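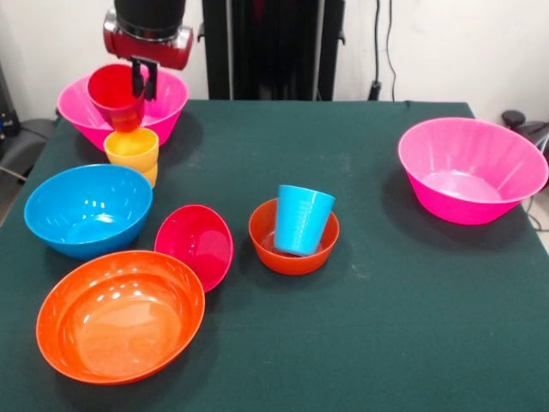 Red cup over the yellow cups, pink bowl behind.

Clondness Gig Listings - README
6 shares | 2 comments

The listings collect concert announcements from small venues in Kilen and Midtbø, mostly improvised music and noise. Every row is one evening, with the support acts in one field, separated by semicolons. Last update 12th June. 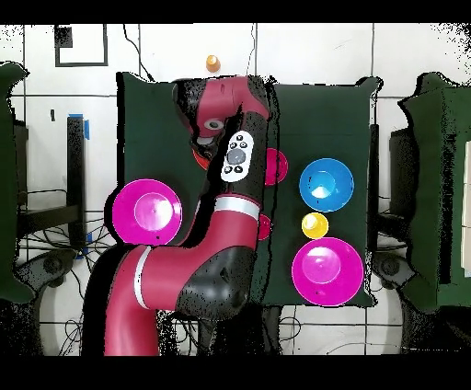

What happens when a concert is cancelled?
The row stays in the file and the status field is changed to "off".

Door times are local. Prices are copied from the poster, so a missing price does not mean free entry. The four evenings at Budcombe have no support acts listed - the posters were torn.
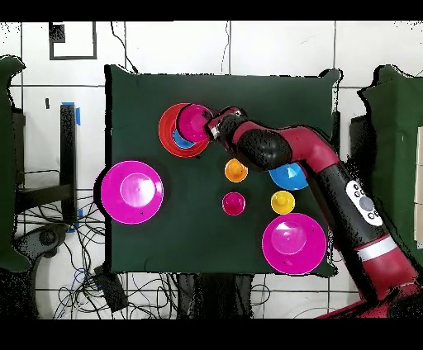
Cups, a bowl and plates on dark green cloth.

Band names keep the spelling of the venue, also when it is wrong. Please send corrections with a link to the poster.
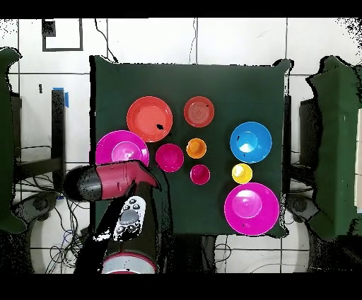

Orange-red plate, blue bowl and other plastic dishes.

Free to use if you name Clondness Gig Listings.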